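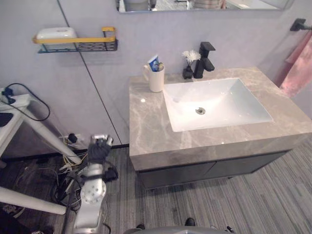

Bathroom bay, Joly cell: arm and vanity, stand to the left.

Ticket 166
Site: Zotidside
Equipment: Joly cell, bathroom bay, Brollum arm with Munon hand
Category: Hand / communications
Priority: Medium
Status: Closed, monitoring

Fault as reported
Hand drops off the bus partway through a run. Arm keeps its position, controller shows "end effector not responding", and the fingers stay wherever they were when the link went. Power cycling the arm brings it back. Happened twice before lunch and once after, always on the vanity tasks. Kitchen bay has not shown the fault with the same software build.

08:40
Pulled the controller log. The hand stops answering, the controller waits 300 ms and then raises the fault. No overcurrent and no temperature warning ahead of it. Joint torques look normal right up to the dropout. Saved the log to the ticket.

09:05
Restarted and ran the hand through open and close with the arm parked. No fault. Ran it again with the arm reaching over the basin toward the tap. Still no fault. Ran the reach to the wall shelf and got the dropout on the way back, with the wrist rolled well over.

09:30
Repeated the shelf reach at half speed. Fault again, later in the move. Repeated with the wrist roll limited in software and it went through clean. Speed affects the timing but the wrist angle is what brings it on. Starting to look like a cable.

09:50
Checked the easy things first. Swapped the network lead at the controller end for a new one, no change. Reseated the plug at the wall outlet and the one on the stand. There is a lot of cable on the floor under that stand and I would not rule out someone catching it with a foot, but the dropouts don't line up with anyone walking through. Left a note to have it tidied (see follow-ups).

10:20
Cleared space and moved the arm out so the hand hangs over open floor with the fingers down, which lets the wrist roll through its range without meeting the counter or the towel bar. Left the controller on low speed and kept the e-stop in hand.

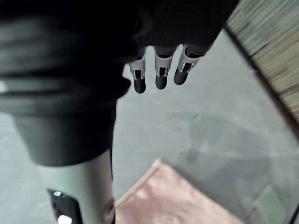

With the hand in that position I stepped the wrist roll a few degrees at a time and watched the link status on the laptop. It dropped out near the positive limit, came back when I backed off a little, and dropped again at the same angle. Did this enough times to be satisfied it was repeatable. Fingers move freely by hand with the power off, no grit felt in the joints, tips are sound. No reason to suspect the hand itself.

10:55
Isolated power and took the cover off at the wrist. The hand cable had been clipped with hardly any slack between the last clip and the connector. At the end of the roll it was pulling sideways on the plug. Locking ring on the connector was backed off by most of a turn. Two of the pins showed some discolouration but nothing was bent.

My guess is the slack was lost in October, when the cell was reconfigured from the laundry bay layout and the cable was re-run. The laundry tasks hardly used that end of the roll, and the vanity tasks use it all the time.

11:30
Rang Brollum support. They confirmed the service loop should allow full roll in both directions with no tension on the plug, and asked that the last clip sit 300 mm back from the connector measured along the cable. Ours was a good deal closer. They are happy for us to do the work on site.

13:10
Work done:
Cleaned both halves of the connector with contact cleaner and let it dry.
Moved the last clip back to the distance Brollum gave.
Re-formed the loop and fitted a new sleeve where the cable had been rubbing on the housing.
Tightened the locking ring and put a paint mark across it.
Refitted the cover. One cover screw was chewed up, replaced from the spares tin.

13:40
Stepped the wrist through full roll both ways, low speed then normal. No dropouts. Recalibrated the finger zero from the Munon utility – it asks for this after any loss of hand power and will grumble until it is done. Checked the tool offset afterwards and left it as it was.

14:15
Started an unattended soak of 2,000 roll cycles with finger open and close on each one, guarding on. Ticket set to monitoring.

Next morning, 07:50
Soak finished overnight with no faults logged. Paint mark on the locking ring still lined up. Wrist roll limit returned to its normal value. Cell handed back for the vanity tasks.

Follow-ups
Cables under the stand to be tied up and run along the wall. Not urgent, separate ticket raised.
Check clip position on the kitchen bay arm at the next service. It was re-clipped in the same month.
Add the paint mark check to the monthly sheet for both bays.
Order another sleeve, that was the last one in the drawer.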